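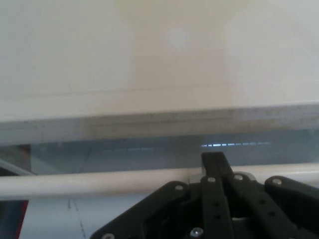
Skoryk fragte in der letzten Sitzung, ob die Fugenbreite bei beschichteten Trägerplatten überhaupt noch gerechnet werden müsse, wenn der Hersteller ohnehin ein Mindestmaß angibt. Sie muss. Das Mindestmaß gilt für den Lieferzustand und sagt über den Einbauort nichts aus.

11. Januar 2022
Bohdan Skoryk (Mitschrift), durchgesehen vom Lehrgebiet

Werkstoffkunde Ausbau, Skript Teil 2: Feuchtebedingte Formänderung von Holzwerkstoffen

2.1 Begriffe

Die Holzfeuchte u ist das Verhältnis der Wassermasse zur Darrmasse, angegeben in Prozent. Die Gleichgewichtsfeuchte stellt sich ein, wenn der Werkstoff bei konstantem Klima weder Wasser aufnimmt noch abgibt. Sie hängt in erster Linie von der relativen Luftfeuchte ab, in zweiter von der Temperatur. Adsorption und Desorption verlaufen nicht auf derselben Kurve (Hysterese). Für die Übungen wird mit einer gemittelten Kurve gearbeitet.

Fasersättigung bezeichnet den Zustand, in dem die Zellwände gesättigt sind, die Hohlräume aber noch kein freies Wasser enthalten. Quellen und Schwinden finden nur unterhalb dieses Punktes statt.

2.2 Längenänderung in Plattenebene

Es gilt näherungsweise:

Δl = l · α · Δu / 100

mit l als Ausgangslänge in mm, α als differentiellem Quellmaß in Prozent je Prozent Feuchteänderung und Δu als Feuchteänderung in Prozentpunkten. Bei Spanplatten liegt α in Plattenebene deutlich unter dem Wert für Vollholz quer zur Faser. In Dickenrichtung ist die Quellung wesentlich größer und teilweise irreversibel, da sich beim Pressen eingebrachte Spannungen lösen.

Rechenbeispiel: Platte Benitz, l = 700 mm, α = 0,034, Δu = 2. Daraus folgt Δl = 0,476 mm. Bei beidseitig gleicher Ausdehnungsmöglichkeit entfällt auf jede Seite die Hälfte. Einheiten mitführen, in der Klausur gibt es sonst Abzug.

2.3 Verformung aus der Ebene

Eine Platte verwölbt sich, sobald die beiden Decklagen unterschiedlich stark quellen oder schwinden. Ursachen:

- einseitige Beschichtung ohne Gegenzug
- unterschiedlicher Diffusionswiderstand der Decklagen
- einseitige Klimabeanspruchung, etwa über Heizkörpern
- asymmetrischer Rohdichteverlauf über den Querschnitt

Der Gegenzug muss in Dicke und Dampfdurchlässigkeit auf die Sichtseite abgestimmt sein. Gleiche Dicke allein reicht nicht. Das Verfahren nach Prekus (Abschnitt 2.5) berücksichtigt beides über einen gemeinsamen Kennwert.

2.4 Kanten

Die unbeschichtete Schmalfläche nimmt Feuchte erheblich schneller auf als die beschichtete Fläche. Der Kantenschutz ist deshalb vor dem Einbau herzustellen, auch an später verdeckten Kanten und Ausschnitten. Zur Randquellung siehe El Fassi, Kap. 15. Die dort verwendete Bezeichnung q entspricht unserem α für die Dickenrichtung.

Aufgabe bis zur nächsten Sitzung: Beispiel 2.2 mit der Novembermessreihe wiederholen und Δl über der Zeit auftragen. Die Klimadaten liegen auf Clerkolance im Kursordner.

Diese Website verwendet Cookies. Mit der weiteren Nutzung erklären Sie sich damit einverstanden.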